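Promo notebook, July, just after lunch

Okay, so the long weekend deals roundup is finally starting to look like something! Pallavi and I spent the whole morning on the list of venues giving away food over the holiday, and we've got it down to 49 that we'd be happy to send our own mothers to. The mailing goes out to 3,554 people, so I'd really like the links to work this time (last time was painful, let's leave it there).

Gritlow is in with free dumplings for anyone who turns up before six. Trernatent wanted top billing for a free dessert, but you have to buy two mains first and the small print is a mile long — I've put them in the "worth a look" section and I'm expecting a grumpy phone call.

Sachdeva changed their offer again. It was a free brunch plate, then half off the brunch plate, and now it's a free drink with the brunch plate. Check before we print anything! 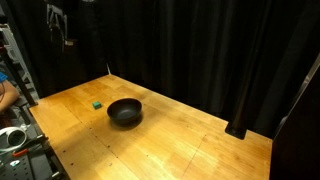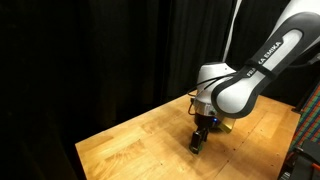
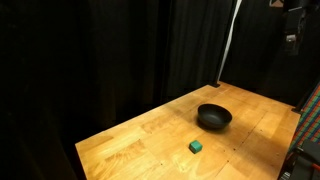

Pesanwood is the one I'm most excited about. It's a four-night thing at the hotel, kids eat free, and they're throwing in late checkout if you book through our page. Natalina Palumbo called them twice to make sure the kids' menu covers dinner as well as breakfast, and yes, it does, up to age 12. She also got them to drop the booking fee, bless her.

Tried two subject lines on the office. "Free food all weekend" beat "Your holiday eating plan" by a mile, and Pallavi says mine sounded like a diet. Fair.

Still to do: get opening hours for the 5 places out by the harbor, fix the map (it puts Gritlow in the river), ask Natalina if she still has the Pesanwood logo in a decent size. Pallavi is taking the Trernatent call if it comes before four, and after that it's mine, sadly.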